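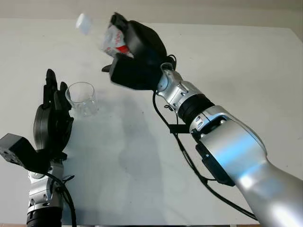 Right hand has the packet, left hand is waiting by the glass.

Forum > Home Automation > Can robots do chores yet?

skullgate_dan
OK so I've been going back and forth on this since Thursday. I'm ready to say yes, kitchen stuff is close! Look at that grip. Crumpled plastic is awful to hold, it slides and folds on you, and I tear half the packets in my own pantry (with teeth, don't tell my wife). Two arms with real fingers is what did it for me.

mopbucket28
Close to what, though? There's a little white thing in mid-air next to the packet in your picture. Is that a candy? Is it headed for the glass? I've got a 5 year old who can do candy in a glass.

skullgate_dan
Fair lol. I can't tell what it is either. But your kid won't do it 160 times in a row without wandering off.

Filipa Loureiro
I pack orders at Merkodden and we do 916 lines on a busy shift in December, so I have opinions. Boxes, fine, a machine can have my boxes. Soft packs and drinks are where I'd get nervous. Take a water bottle lying on its side with a pad pressing on it: clear plastic, shiny label, and it wants to roll.

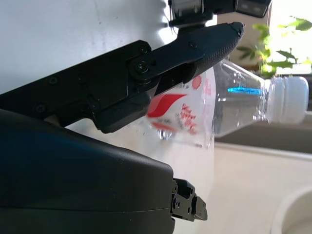

Squeeze too hard and the thing dents, too soft and it spins right out of your fingers. I do that by feel without looking, and I wouldn't know how to explain it to a new hire, let alone a gripper.

kemppainen_fan
Disagree with Filipa a bit. That's a textured finger, it's made for slippery stuff. What I want to see is the cap. Get the cap off, pour, put it back on, no puddle. Then I'll clear a spot on my counter.

mopbucket28
And who wipes the gripper down after? My Ruvix vacuum needs more cleaning than the floor does.

skullgate_dan
You need to empty the bin more than once a year, man

Filipa Loureiro
Caps plus pouring, OK, I'd watch that. Still keeping my job through Christmas I think!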